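Foam pads or bare printed fingers for picking up paper?

Posted in Grippers and End Effectors — 29 Sep 2026

Haiyan Wei
We have a two-arm setup and want to move single sheets of paper between trays. The Vorido fingers we bought are bare plastic and drop about one sheet in 7. Weneo sells a foam-faced set and says it "handles any thin material." I have heard that before. Has anyone run them for longer than a demo? I also want to know if a wrist camera is worth having, or if one overhead camera does the job.

millrat_19
Foam is fine. Just buy it. We use it on everything.

Waltley
I wouldn't "just buy it." We ran foam against bare fingers for 300 picks each, same arm, same paper, same controller settings. Foam dropped 19 sheets and bare dropped more than twice that, so yes, it's better. But most of our foam drops came late in the run, and I suspect the pads were picking up paper dust. Ask Weneo how often they expect you to change pads. I asked and got a brochure.

Neither set did well with a sheet lying flat in a tray. Once an edge is up, almost any finger will hold it. Flat against the base, there's nothing to grab, and foam makes the fingertip thicker. Most of the sales videos I've seen start with the paper already in the air, so watch for that.

On cameras, get the wrist view, but don't drop the overhead one. When the fingers are low, they hide part of the sheet you're trying to pick.
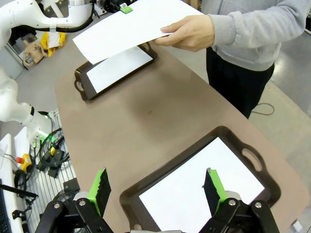

Wrist camera view, green fingers with foam pads open over the near tray. The lower part of the sheet is behind the gripper.

I'd also try sliding the sheet up against the tray rim before you close. We got further with that than with any change of pad — and it didn't cost anything. If you do try the Weneo set, please post your drop count, good or bad.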